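The Robot Will See Your Old Desktop Now

By Diane Turcotte

Every January somebody promises me a robot that will do the chores. I have a drawer of these promises. So when Gernovholm, a repair shop in Waltmont, offered to let me watch an arm work on an old Dell, I brought a sandwich and low expectations.

Computer repair ought to suit a machine. The parts are made to standard sizes and the bench stays put. Even so, the shop uses a gray plate with a molded place for each part, and the tower lies on its side with the panel off before the arm gets a turn. A person sets all that up.
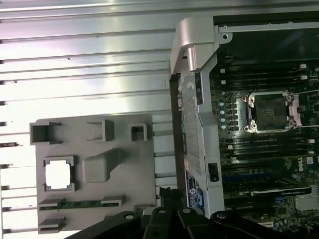
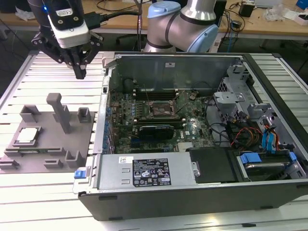 The open Dell and the gray parts plate at Gernovholm. In both pictures the CPU socket is empty.

Page last changed: 28/11/2025

Ishbel Gourlay, who runs the bench, gives the arm 15 minutes for a job she does in two. She let me time it over 30 tries at putting a memory stick in its slot. I counted 15 I would have paid for. The rest ended with her hand reaching in.

"It doesn't get bored," she said. I did.

Brellbridge, the firm selling the software, says its system has practiced 1,122 tasks. I asked how many it could do in a shop it had never seen and was sent a brochure.

Gourlay plans to keep the arm for another year. She still does the cables herself.

Shares: 15 | Comments: 3

erdem_fan: Two minutes? Took me an hour to do mine.

pat in the garage: Call me when it can find the screw I dropped.

LowVolt: Unfair. Dishwashers were bad once too.

Related
Can a Machine Fold a Fitted Sheet?
Erdem Shuts Its Robot Kitchen
We Tried Four Window Cleaners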